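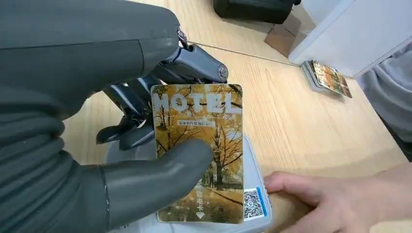
Hi Annelies,

Second report on the Gunawan grant, and a happier one than January's! Quick reminder for your board: we follow what happens to crews and travelers after they've been detained abroad and sent home, once the press conference is over and the reporters have left.

What we've been up to

The Lalton interviews are finished. Ten former crew members talked to us, most of them for a whole afternoon (one kept Gijs Jacobs on the phone until 2 a.m., and he loved every minute). Gijs has typed up 340 pages so far, and I've read all of them, some twice. What keeps coming up is paperwork – lost passports, unpaid wages, insurers who want a form signed by the very people who locked you up.

We also put in a records request to find out what the consulates wrote down at the time. We got 707 pages back, a good chunk of them blacked out, but the letters from the families are all in there and they're wonderful.

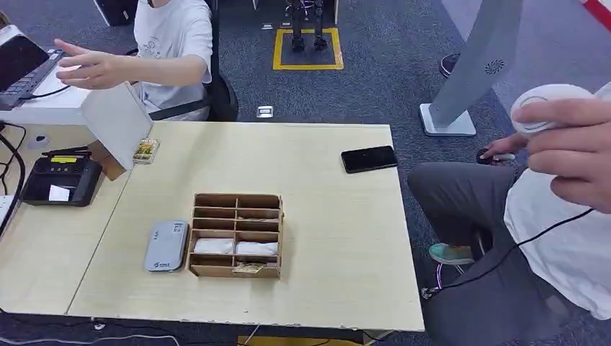
Money

We're under on travel and over on translation. The Vumska dialect turned out to need a second translator, and she's worth every cent. I'd like to move what's left of the travel line over to cover her, if you're okay with that. I've put the sheet in the shared folder.

What's next

Traron Radio wants a short series out of the interviews, probably in May. Three of the men have said yes to using their real names, two said no, and the rest are thinking it over. I don't want to push them. Could you let me know about the translation money before we book the studio?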